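Focas-cinzentas: o que muda nas saídas a partir de Lirkbridge 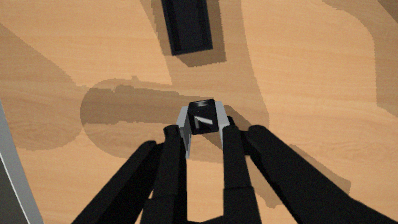

A época das focas-cinzentas começa mais cedo para quem sai de Lirkbridge. A partir de julho de 2026 há duas partidas por dia, uma de manhã e outra ao fim da tarde, sempre dependentes da maré. O barco leva 14 passageiros e não se aceitam lugares suplementares, nem para crianças de colo.

A colónia continua nas lajes a norte de Gristonstead, onde passou o inverno. Na maré baixa os animais sobem para a rocha e ficam ali horas seguidas, quase sem se mexerem. Com a maré cheia vê-se sobretudo cabeças à tona, e quem vai pela primeira vez costuma confundi-las com boias. Os machos têm o focinho comprido e direito, de perfil parecido com o de um cavalo. As fêmeas são mais pequenas e mais claras, com manchas escuras no pescoço.

Na contagem de março registámos 1135 animais entre o molhe e a ponta do farol. Foi feita de terra, com telescópio, em dois pontos de observação, e não inclui as focas que estavam na água. Março apanha a muda do pelo, altura em que passam mais tempo em seco, pelo que o número não serve para comparar com as contagens de verão.

O percurso dura duas horas. O motor é reduzido à entrada da baía e o barco não se aproxima das lajes se houver animais a levantar a cabeça ou a deslocar-se para a água. Nesse caso damos a volta por fora e seguimos para as falésias, onde ainda há airos e gaivotas-tridáctilas nos ninhos. Não se devolve o bilhete por falta de focas. Se a saída for cancelada por mau tempo, o valor é reembolsado no prazo de 14 dias.

Levem casaco impermeável e calçado com sola de borracha. Os binóculos podem ser pedidos no cais, mas há poucos pares. Não são permitidos cães a bordo.

As reservas passam a fazer-se pela Bitbridge e deixam de ser aceites por telefone. Quem tiver vales comprados na loja Rusnák pode usá-los até ao fim da época, apresentando o talão em papel no momento do embarque.

O parque de estacionamento junto ao cais está em obras. O mais próximo fica atrás da lota, a cinco minutos a pé.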